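Glasshouse notebook, Skernow site
February 3, 2022

Pepper seedlings, bay 4. Potted on the last of the Bramwell trays this morning with Savita. Roots white and well down the plug on most of them. The row nearest the door is behind the rest, shorter and a bit yellow between the veins. I have moved those trays to the inner bench and left the feed as it was. If they green up in the new spot it was the draught. If they don't, I will send leaf samples off.

Drain readings are higher than I want on the slabs at the north end. Faustino flushed them yesterday evening and will read them again tomorrow before the first irrigation. Please write the reading in the blue book as well as on the board — last time it only went on the board and got wiped.

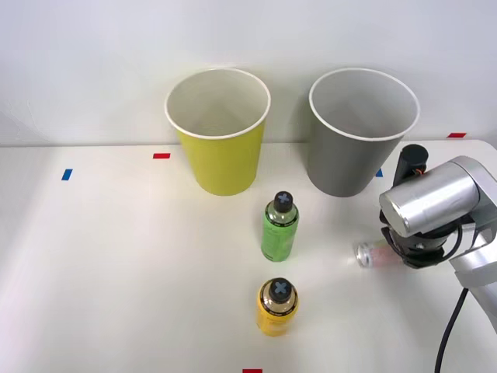
Yellow cup on the left, grey on the right.

Humidity. The screen is still closing too early. By the time it is fully across, the air under it sits at 70 per cent and climbs, and the lower leaves on the cucumbers are wet at first light. Set a gap of 4 per cent on the screen from dusk. Tiburcio thinks that is too small to do anything and would go to 6. We will run mine for two nights and then his, same pipe temperature for both, and compare the gas use.

The sensor box in bay 2 reads differently from the one hanging next to it. Cleaned the filter, no change. Wick was dry on one side, so I changed that and topped up the water. Check again Monday.

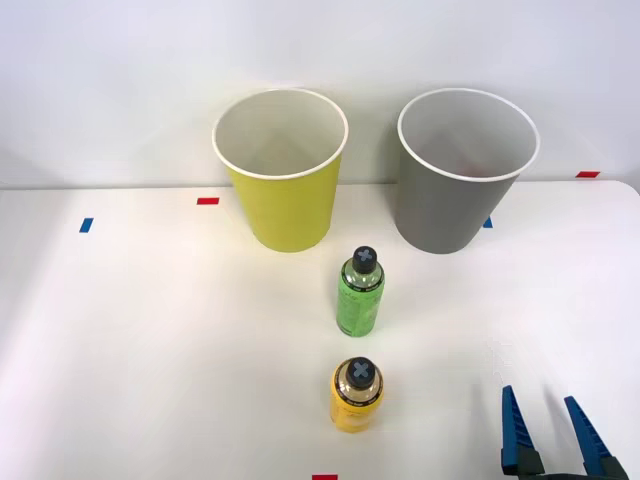

Whitefly and cards

Changed all the sticky cards in the tomato rows. Old ones are bagged and labelled by row in the cold store, Zyanya will go through them. I saw whitefly on the cards by the packing door and hardly any further in, same as last week. Next delivery of parasitic wasps is to go out on the door side first. Hang the strips low, under the leaf, and keep them off the drip line.

No spraying in there until the bees have settled. The new hive from Kollov is in, lid opened at noon, a few flying by two. 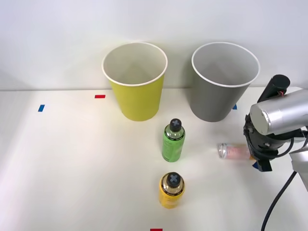
Both cups and the can, with tape markers on the table.

Mastis trial. Second truss is setting on the grafted plants, first truss only on the ungrafted. Stems are thicker on the grafted ones too but I have not put the callipers on them yet. Precious wants the same measuring point used each week, just below the top open flower, so please tie a string there before you measure and move it only on measuring day. Two plants in the guard row have snapped heads. Side shoots left on to replace them, do not take these off when you go through.

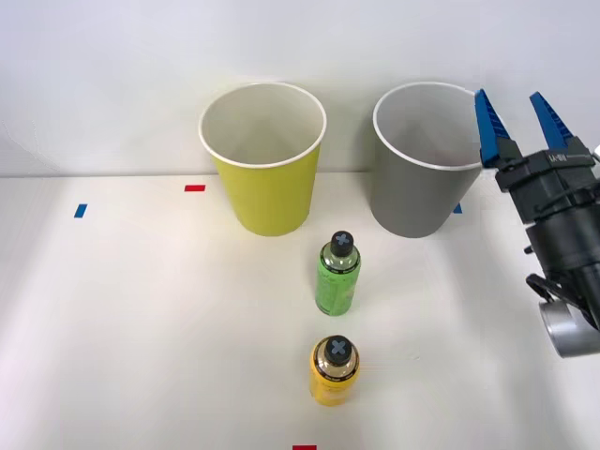
Gripper open, near the grey cup.

Still to do: gutter bracket at the end of row 6, order more clips, ask about the CO2 meter that went away for calibration in July and came back without its certificate. Boiler log is signed up to today.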